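Vemia Hand-Held Gripper Pair
Parallel two-finger tools for recording bimanual demonstrations

Overview
The Vemia pair lets one operator record two-handed manipulation without a robot present. Each unit carries its own camera, and the two video streams are aligned after the session. The recorded motions are then used to train a policy for a pair of arms fitted with the same fingers.

What's in the kit
2 grippers, left and right
6 spare flat fingers
1 calibration board
1 carrying case

Results with the pair
Mostafa Saber and Sherif Hamdy at Pridberg used the grippers to study how well a policy learns to handle wide, low objects that need both hands. They compared training on one-handed recordings with training on two-handed recordings of the same tasks. With two-handed data the policy completed 39 more trials than with one-handed data, over the same test set. Most of the remaining failures came from the second finger pair arriving late. The task list and scoring sheet are included with the Samir software download.

Keyboard task
The operator brings one gripper to the near side of the keyboard and the other to the far end of the top rows. Flat fingers are used for both. Recordings in which either gripper leaves the other's view for more than 5 seconds are dropped before training.

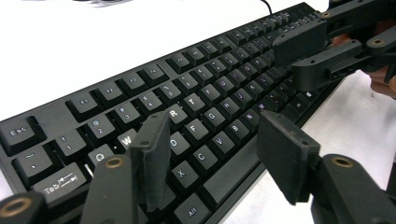 Can I train on recordings from only one of the two grippers?
Each stream is saved as a separate file, so a single-arm policy can be trained from either one. Select "single" in Samir before export.

Ordering
Sold by Trultwood as a pair. Single units are available as replacements only. Page updated May 6, 2026.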